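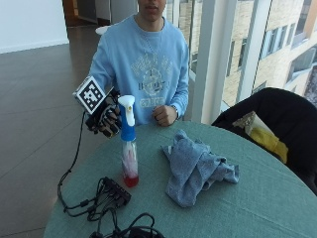
Slide 1. At the round table, green cloth.

Speaker notes – Keeping a small-town library open in the evening
Vornirwood, June 29, 2019

Slide 2. Start with the building. The Justton branch has one reading room, a children's corner and a back office. Until last August it closed at five. Most people in Justton work in Dabbas and get home after that. Pause here and ask who in the room has the same problem.

Slide 3. The numbers. We had 1185 cardholders on the books and nearly 100 of them came in during a normal week. When we mailed out a survey, 96 came back. The most common request was later hours, ahead of new books and ahead of parking. Don't read the whole chart. Point to the top bar and move on.

Slide 4. What we changed. We stay open until eight on 2 evenings a week. We open later on those mornings, so the total hours are the same. Mention that the heating timer had to be reset and that it took three tries.

Slide 5. Who comes. High school students first, then parents picking up holds. The newspaper readers did not like losing their mornings and said so. We moved the papers to the front hall, which opens with the post office. That settled most of it.

Slide 6. Lending between towns. The Hiltuvach van used to stop at noon. It now stops at six and returns go straight back on the shelf the same night. If someone asks about fuel costs, the sheet is in the blue folder.

Slide 7. Still open: lighting in the parking lot, and who locks up when the regular evening clerk is sick. Ask other branches how they handle keys.

Leave ten minutes for questions. Handouts are by the door.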